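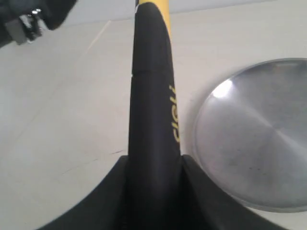

Recipe testers wanted, doubters preferred

Millero is looking for home cooks to test the recipes in a book of weeknight soups and noodles before it goes to print. The working title is Khúc and it is being written by Kha Phùng, with Áine Ó Dubhghaill editing. We need 40 testers. We have had plenty of offers already from people who love everything, and we would like to hear from some of the other sort.

Why we are doing this

Most cookery books are tested less than you would think. A recipe gets cooked by the person who wrote it, in the kitchen where they wrote it, with the pan they always use. Then it is printed with "serves four" and "ready in fifteen minutes" on top, and the fifteen minutes begins after somebody has peeled the ginger, picked the herbs and found the lid. We have published books like that ourselves. The onions in our last one were supposed to go golden in five minutes and we are still getting letters.

There are 41 recipes in the present draft. Kha thinks all of them work. Áine has cooked a good many and thinks most of them work, with reservations about the pumpkin broth and serious reservations about the one-pan crab noodles. We would like to settle it before the printer does.

What you would do

Each tester is sent three recipes, chosen by us. Please don't ask to swap them for ones you like the sound of. You cook each recipe twice. The first time you follow it exactly as written, even where you are sure it is wrong, and write down where you were sure. The second time you may change what you like, provided you tell us what you changed.

You time everything from the moment you take the first thing out of the cupboard. You weigh what goes in and measure what comes out. You fill in a two-page form for each attempt. "Delicious, the whole family loved it" is of no use to us at all. "Too salty, and I had used the low-salt stock" is very useful. So is "I did not understand step 4".

If a recipe fails, stop, write down what happened and send us the form. You will be paid the same. Please do not rescue it and then report that it went well, as several people did last time out of kindness.

Who we are looking for

Anyone who cooks an evening meal at home most days of the week. You do not need training. If you have worked in a restaurant you may apply, but say so, as we are limiting the number of professional cooks in the group. They tend to correct a recipe without noticing they have done it.

We particularly want people who:
cook on an electric hob
live a long way from a shop selling fresh rice noodles
have a small kitchen, or share one
have never made a Vietnamese dish before
have made a great many and have opinions

You need kitchen scales, a large saucepan and a clock you trust. You should be able to eat fish sauce and shellfish. There are a few vegetarian recipes in the book, but too few to give anyone a full set.

What we pay

Ingredients are refunded against receipts, within reason. Saffron is not in any of the recipes, so we shall be curious if it turns up. On top of that there is a flat fee for each completed form, set out in the letter we send to everyone we accept. It is a modest fee. It works out worse than babysitting and we would sooner say so now.

Testers are thanked by name in the book unless they ask not to be. We can't promise that your suggestions will be used, and we will not print anything you say as a recommendation on the cover.

How to apply

Write to Áine Ó Dubhghaill at Millero, Prellholm, by September 20, 2005. One side of paper is enough. Tell us what you cooked on each of the last three evenings, including toast if it was toast, and describe one published recipe that did not work for you and what you think was wrong with it. We are not interested in your favourite chef.

Please do not send food. We will reply to everyone, though it may take us a few weeks.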